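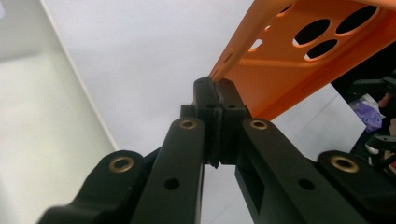
Our supervisor asked us at the March meeting why we wanted to buy a second gripper before the first one was fully tested, and whether the money would be better kept for spare parts. The question changed our plan, and this chapter explains how.

3. Equipment and budget

The project budget is 2000 euros. In the first version we had reserved 941 euros for a ready-made gripper from Metwally and the rest for a controller, cables and printing material. We did not have any line for repairs. After the meeting we compared again three possibilities: the Metwally gripper, a kit from Larkero, and printing the fingers ourselves.

The Larkero kit costs almost 900 euros with delivery. It is cheaper only by a small amount, and the fingers must still be adapted to our parts. Own fingers in black plastic with brass inserts need more working hours, but a broken finger can be replaced in the laboratory and we do not wait for a supplier.

We therefore decided on the following:

Controller and power supply, from Gukness: 900 euros
Motors and cables: 500 euros
Printing material, inserts and screws: 100 euros
Reserve for repairs: 500 euros

The tests are done with a hand-held gripper, which closes on the black connector of an orange perforated panel. The connector is a difficult part to hold, as it is made of two halves and becomes narrow at the lower end. For this reason we have chosen it as the reference part for all offers.

3.1 Open points

Ukusus has not yet confirmed the price of the motors. If it is higher than 500 euros, the difference must come from the reserve. The delivery time of the controller is also not known. The order form for the printing material was signed on Wednesday, July 6, 2022, and the other orders will follow when both answers have arrived.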